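3.2 Keeping the Cell Fixed

Published success rates for bin picking are seldom reported with the state of the bin itself, and we doubt that many of them would survive a bin that moves. Ours did move. In the first 400 picks of the Flodeck trials the arm touched a wall often enough to shift the bin, and the 93 failures we had put down to the grasp planner could not be told apart from failures of position. We dropped that run.

The setup in Figure 2 is the one used for all later runs. The metal bin rests on a wooden work surface and is held at one corner by a bar clamp, with blue tape on the surface beside it as a mark for resetting. Hose and cables are tied together along the arm. At Davton a similar bundle was left free, and the pull on the wrist was then reported as "sensor noise," a reading we find hard to accept.

We do not claim that one clamp is enough. It resists sliding better than turning, and the Salameh protocol, which calls for a check of the bin every two hours, seems to us too loose for a mixed load. We check before each run and discard the run if the bin has left its mark. Wear on the inner walls was not controlled for. It may well affect the depth readings, and we have no data to rule this out.
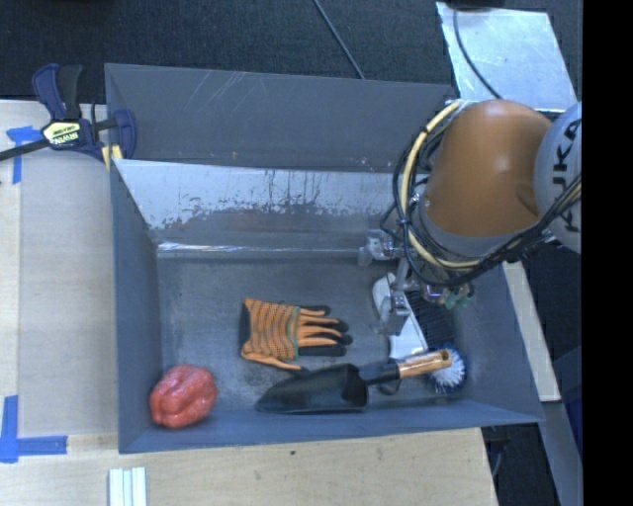
Figure 2. Clamped bin with mixed objects and the arm reaching in from the right.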